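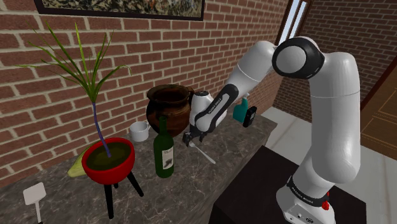 Molla is a mod for Ollholm, the co-op tavern game I've been sinking my evenings into, and it replaces pretty much every prop you can put on a counter or a table. If you've played the base game you know the problem: the buildings look gorgeous and then you lean in to grab a plate and it's a gray disk with a smudge on it. I wanted stuff that holds up when the camera is right on top of it, like a silver fork lying at an angle on a marble-patterned counter with red brick behind it. That's the level of detail I'm going for, and I think version 12 is the first one that gets close!

What's in the pack

There are 58 props right now. Most of them are tableware (plates, mugs, forks, ladles, a gravy boat I spent way too long on), plus a handful of bigger things like bread boards and the soup kettle. Every prop keeps the original collision shape, so your stacking tricks still work, including the tall mug one everybody uses in the Nurkham level. I also redid four of the counter surfaces. The old ones are still in the folder called surfaces_old if you like them better. No hard feelings.

Installing

Close the game first. Unzip the download, drop the molla folder into your Ollholm mods folder, start the game, and switch it on under Extras. You have to restart once more after that or the mugs show up bright pink. If you're updating from an older version, delete the old folder before you copy the new one in. Don't merge them, please, I get a lot of messages about this.

In co-op only the host needs the mod for the game to run, but guests without it will see the old props. It looks a little weird when you're both talking about the same plate.

Settings

Open molla.ini in any text editor.

shine = how reflective the metal is. Default is 33. Go lower if your torches flicker on the silverware.
surfaces = new or old
crumbs = on or off. Leaves crumbs on the bread boards. Turn it off on a slow machine.

Known problems

The ladle floats a tiny bit when you hang it on the left hook in the Balaskas kitchen. I've tried moving it and then it floats on the right hook.

Saves made with crumbs on will load fine with crumbs off, but the first load takes a while.

Photo mode sometimes drops the shadows under small props. Backing out and going in again brings them back.

Thanks

Antigoni Sfakianakis made the base meshes for all the pottery and let me mess with them. Sunil Munshi wrote the little script that swaps the surfaces, and he also found the pink mug bug (and still hasn't let me forget it).

You can use anything in here in your own free mods, just put our names somewhere. Please ask before you put it in a paid pack. Bug reports go in the issues tab, with your molla.ini pasted in.

Last updated 3 October 2021. Glassware is next, hopefully by December.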